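Aug 25, 2020. Bark dye notes

Batch 9 came out of the pot this morning and I'm pretty happy with it! Elīna Rimkutė wanted a warmer tan on the Skestis wool, so I gave it 60 minutes at a bare simmer and left the lid off (forgot it, really). 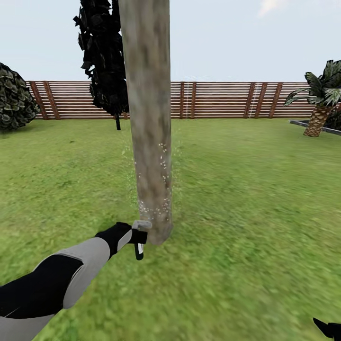
Mordant

Alum at 14 percent, same as in May. The Janix scale is drifting again, so weigh twice, please.

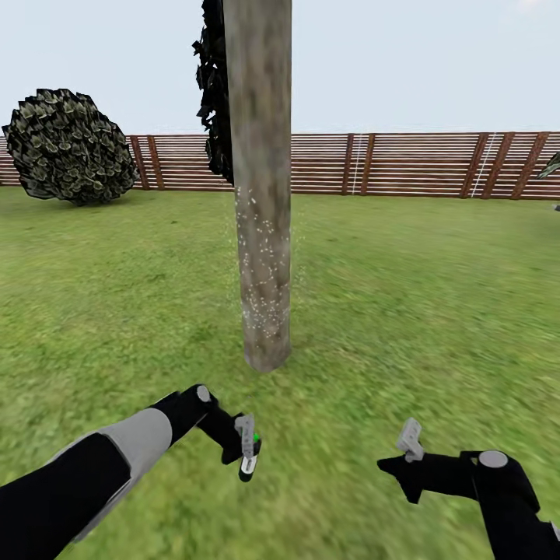 Color on the second skein is still too flat for me, all one beige from end to end. What I'm after is closer to that trunk over the lawn, pale grayish-brown with darker and lighter patches running into each other, and I think loose ties before the bath might get us there. Elīna says dip one end longer. Will try both on the Zuvach yarn, it's cheaper if I wreck it.

Need more alum, and somebody has my long spoon.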